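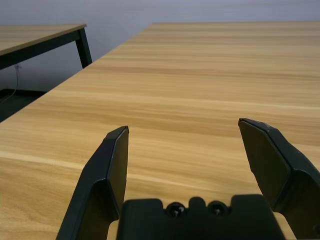 Tabletop with light honey-tan grain.

Wurnine Track: Frequently Asked Questions

How long is the track?
The full circuit is 14.53 km, signposted as 1,453 chainage markers at 10 m intervals. Grade 4.

What is the highest point?
Cliris Saddle, at 937 m. The car park is at 467 m.

Do I need to book?
Day walkers do not. Overnight walkers must book a tent site at Valderrama Camp. Bookings for the following summer open in February.

Is there drinking water?
A rainwater tank is fitted at Valderrama Camp. Supply is not guaranteed. Treat all water before drinking.

Are dogs permitted?
No. Assistance animals are permitted on the lower section as far as Skudasov Creek.

Can I light a fire?
Fuel stoves only, throughout the year. Stoves may not be used on days of total fire ban.

Is there mobile coverage?
Intermittent above 634 m. None in the creek valley. Carry a personal locator beacon.

When is the track closed?
During flood warnings and scheduled maintenance. Closures are posted at the trailhead.

Page maintained by Regula Fuchs. Last updated April 20, 2025.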